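Spent the weekend going through my mother's spice cabinet and then my own. Posting what I learned in pieces because a few people asked how long ground spices keep.

Short version: whole spices last for years, ground ones fade a lot faster, and blends are somewhere in between depending on how much salt is in them. Almost none of it will make you sick if it stayed dry. It just stops tasting like much.

My mother's cabinet is over the stove. So was mine until last August. It's the worst place in the kitchen for this. Heat and steam come up every time you boil a pot of pasta, and the jars are opened right there in it.

I moved mine to a drawer next to the fridge. Labels on the lids, since you look down at them. It took one evening and I should have done it when I moved in.

How I test a ground spice: put a little in your palm, rub it with a thumb, wait a second, smell it. If you have to think about whether it smells like anything, it's done. Paprika and coriander fail this first in my kitchen. Cloves never seem to fail it.

Color helps with some of them. Paprika goes brown. Turmeric stays yellow long after the flavor has left, so don't trust it.

Lejla Pavlović asked about the date on the bottom of the jar. I treat it as a hint. A jar that sat sealed in a cool pantry past its date can be fine. One that was opened over a kettle every morning can be flat well before it.

The date I care about is the one when I broke the seal. I write that on a piece of masking tape and stick it on the side. Month and year, no more than that. The newest one in the drawer says April 2025 and it's cumin.

On clumps: a clump that breaks up with a fork is usually just a little moisture. Garlic powder and onion powder do this no matter what you do. A clump that's hard all the way through, or smells musty, goes in the trash.

Don't shake the jar over a steaming pan. I did this for 25 years. The steam goes straight up into the shaker holes and that's where the clumps come from. Shake it into your hand or a small dish first, then put the cap back on before you turn around to the stove.
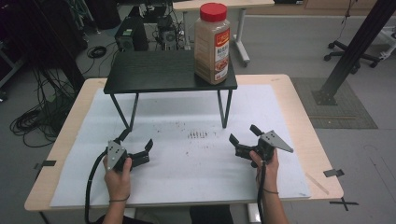
Next thing, jar size. I buy big jars of maybe two things and small ones of everything else. The big jar is cheaper by weight and then you throw away the bottom half of it, so you didn't save anything. Be realistic about how often you make that one dish.

If you do end up with a big jar, split it. Keep a small one by the stove for the week and leave the large one closed in a cabinet. Refill when the small one is empty, and wipe it out first so the old dust doesn't stay at the bottom forever.

Jacobus Mthembu replied that he freezes his. That works, with one catch. If you take a cold jar out and open it right away, water from the air settles on the powder. Let it come to room temperature with the lid on. I don't have the patience, so I only freeze chile powder and poppy seeds.

Glass or plastic: I've kept spices in both and the lid matters more to me. A screw cap with a good liner beats a pretty jar with a loose cork. The cork jars were a gift and they hold buttons now.

Plastic does hold on to smells. A jar that had curry powder in it will be a curry powder jar for the rest of its life. Don't put cinnamon in there. I know this from a batch of snickerdoodles.

About blends. Read the ingredients, and if salt is first on the list, remember that when you season the rest of the dish. I ruined a pot of lentils last winter by adding a blend and then salting the way I always do. Now I add the blend, wait ten minutes, and taste.

Blends with sugar in them scorch. Put those on near the end, or keep the pan lower than you want to.

Princess Villanueva wanted to know if old spices can be rescued. A little. Warm them in a dry pan on low for 30 seconds, until you can smell them, and take them off the heat. Use more than the recipe says. This helps with a tired cumin. It won't bring back a dead one, and old paprika just turns bitter.

Whole spices respond better. Coriander seeds I'd forgotten in the back of the drawer came up nicely after two minutes in the pan and a turn in the coffee grinder. To clean the grinder, run a spoonful of dry rice through it and wipe it out.

Things I now buy whole: cumin, coriander, black pepper, nutmeg, allspice.

Things I still buy ground: paprika, ginger, turmeric, cayenne, cinnamon. I tried grinding cinnamon sticks at home and got splinters in my oatmeal.

My mother agreed to part with 20 jars. She kept a tin of mustard powder that is older than my brother – she says it's for baths. I didn't argue.

Her bay leaves stayed too. They still smelled like bay leaves, so fair enough.

Empty glass jars go through the dishwasher with the lids off and then sit out overnight before I refill them. They look dry before they are, especially under the rim.

I'm doing dried herbs next, probably in a separate thread. Oregano holds up, basil doesn't, and I have opinions on dried parsley.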